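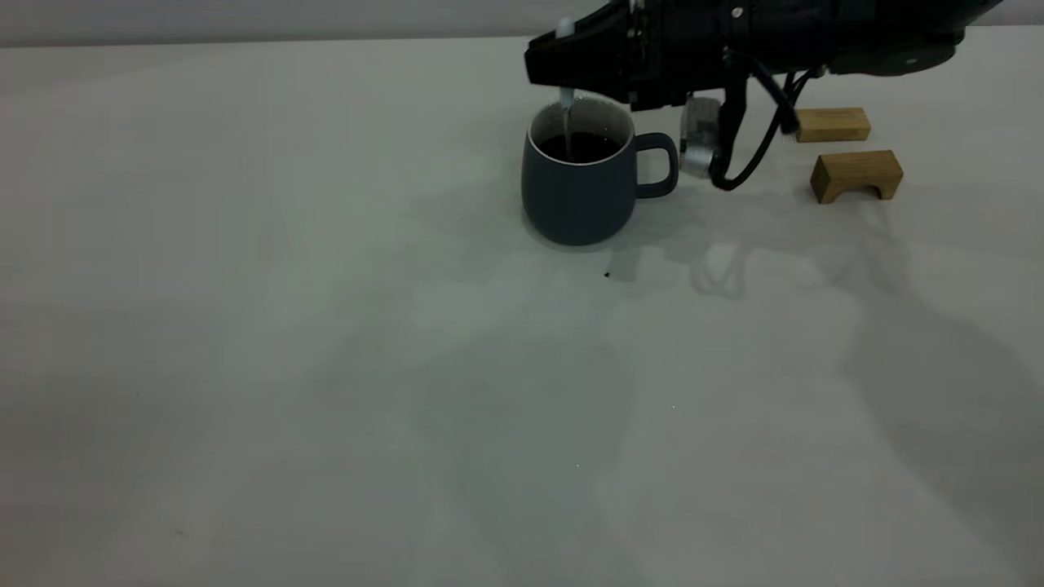

Stirring is harder than pouring, one visitor from Chuensuk remarked, and several others at the Pruscombe open day said they would have guessed the opposite.

The robotics workshop opened its doors on 30 September 2025 and drew 154 people over the day, up from 77 at the first one in July. Most of them ended up at the mug table, where a black arm worked over a dark drink while staff took questions.

Pruscombe runs 8 arms in all. The one on show is used for small kitchen tasks under a project called Gravwood, which began seven months ago — stirring was added to the task list over the summer. Wooden blocks are used for the pick-and-place work.

Visitors wanted to know how the arm keeps from knocking a mug over. Staff said it moves slowly near the rim and stops if it meets too much push from the side.

Funditz, which supplies parts to the workshop, had a stand near the entrance. Pruscombe plans another open day next year but has not set a date. Entry will again be free, and school groups should book ahead.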